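Club robotique Costska – Forum des membres
Sujet : Projet deux bras, on range ou on ouvre ?

gpalfi
Posté le 26 novembre 2019

Bonsoir à tous,
Petit point pour ceux qui ont séché la dernière séance (ils se reconnaîtront, ils avaient tous le même rhume). La démo devant les parents est en janvier et nous n'avons toujours pas décidé ce que les deux bras vont faire. La tâche « empiler des cubes » est abandonnée, tout le monde en a vu, y compris les cubes.

Je propose le petit meuble à tiroirs avec le panier à côté. Un bras s'occupe du tiroir, l'autre va chercher dans le panier.

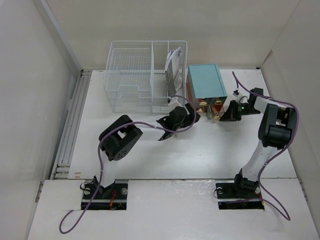 L'avantage du tiroir du bas, c'est qu'il est transparent : le public voit si quelque chose est tombé dedans ou pas. L'inconvénient, c'est que le public voit si quelque chose est tombé dedans ou pas.

Il me faut des avis avant qu'on commence à enregistrer les démonstrations. Benedek, je sais que tu en as un.

benedek_j
J'en ai un, oui. C'est trop dur. Deux bras, un meuble léger, des poignées grosses comme un ongle : au premier essai on tire le meuble entier au lieu du tiroir. Je vote pour un seul bras qui ouvre et qui referme. Pas glorieux, mais ça marche.

csaba.orban
Un seul bras, et l'autre il fait quoi, il applaudit ?
Le règlement de la coupe Jultov dit « tâche bimanuelle ». On peut discuter longtemps de la définition, mais je doute que le jury accepte « le deuxième était présent ».

benedek_j
Le deuxième tient le meuble. C'est bimanuel. Relis le point 5 du règlement.

csaba.orban
Relu. Ça dit « contribution active des deux bras ». Servir de serre-livres, ce n'est pas actif. Mon frère fait ça tous les dimanches sur le canapé.

M. Halász
Bonsoir les garçons, bonsoir Gizella. Avis de la prof, qui ne compte pas plus qu'un autre mais qui signe quand même les autorisations de sortie : tenir le meuble pendant que l'autre tire, c'est une vraie coordination, et c'est souvent la partie la plus délicate. Par contre je veux voir une suite. On ouvre, on dépose, on referme.
Et quelqu'un va me faire le plaisir de revoir le passage des câbles violets. Trois attaches pour deux bras, ce n'est pas du gréement, c'est de l'optimisme.

gyozo_m
Pour les câbles c'est moi, pardon. J'ai laissé du mou exprès – quand c'était court, le poignet forçait en fin de course et la caméra décrochait. Je préfère une boucle moche à une image noire.

gpalfi
D'accord avec Győző pour le mou, d'accord avec Mme Halász pour les attaches. Il en reste un sachet dans l'armoire, sous les notices que personne ne lit.

Pour les données : on avait 494 démonstrations sur la tâche des cubes, qui ne servent plus à grand-chose. Je vise 600 pour le tiroir. À deux équipes, ça se fait avant les vacances.

benedek_j
600. Avant les vacances. Avec le rhume.
Les gens de Tjoa, l'an dernier, en avaient fait bien moins et ils sont passés devant nous.

csaba.orban
Ils sont passés devant nous parce que notre bras gauche a salué le jury pendant toute l'épreuve. Le nombre de démos n'y était pour rien.

gyozo_m
C'était une erreur de signe. On avait dit qu'on n'en parlait plus.

M. Halász
On n'en parle plus. Benedek, fais tes essais « un bras tient, un bras tire » à la prochaine séance. Si le meuble glisse, on met de l'antidérapant dessous et on recommence. Csaba, tu notes les échecs, tous, même ceux qui ne t'amusent pas.

benedek_j
Ça me va. Je maintiens que c'est trop dur.

gpalfi
Noté. Il me manque un nom pour la tâche dans le dossier, quelqu'un a mis « Gideck » et je ne sais pas ce que ça veut dire.

csaba.orban
Moi non plus, et c'est moi qui l'ai écrit.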